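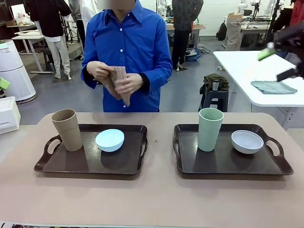
Every November the tableware firm Prellura opens its building in Tistton to visitors for one Saturday, and this year I finally went. I sell cups and bowls in a small shop, so I wanted to see how they prepare the sets which I normally only know from the catalogue. The part I liked best was the packing and serving room. On the long table were two dark brown trays next to each other, each with a tall cup and a small bowl. One cup was tan and the other mint green, in the same shape, and seeing them so close I understood why my customers take so long to choose. Behind the table stood a person in a royal-blue shirt, with a piece of brown paper folded in both hands. I have used brown paper for years, but always flat, in sheets, and I stayed a good while in this room.

The trays have a handle cut out at each short end. I was allowed to lift one with the cup and the bowl on it, and it was lighter than I expected. The raised rim is useful if you carry it up stairs, as I do at home. My only doubt is the shiny surface. In my shop the light is strong and I think every fingerprint would be seen.

The tan cup belongs to the line called Ravn. It has a slightly rough look, a little like recycled fibre, and I asked what it is made of. The answer was long and I did not follow all of it, so I will not repeat it wrongly. The bowls are sold under the name Vullent. They are small, good for nuts or olives, too small for soup in my opinion.

After this room we were taken to the store, where the shelves go up to the ceiling. A group had 17 visitors and the corridor is narrow, so at the back it was difficult to hear the guide. I would advise to stand near the front from the beginning. We saw how the cartons are marked and where the returned goods are checked. The smallest order for a shop is 300 pieces, mixed colours allowed. For me this is too much at one time, but two shops can order together, and I have already written to a colleague in the next town.

The tour ended at 5 with tea and a dry cake. Parking is free behind the building, but the entrance is on the other side and the sign is small. I walked once around the whole building before I found it. Entry cost nothing, and you must put your name on the list beforehand by telephone.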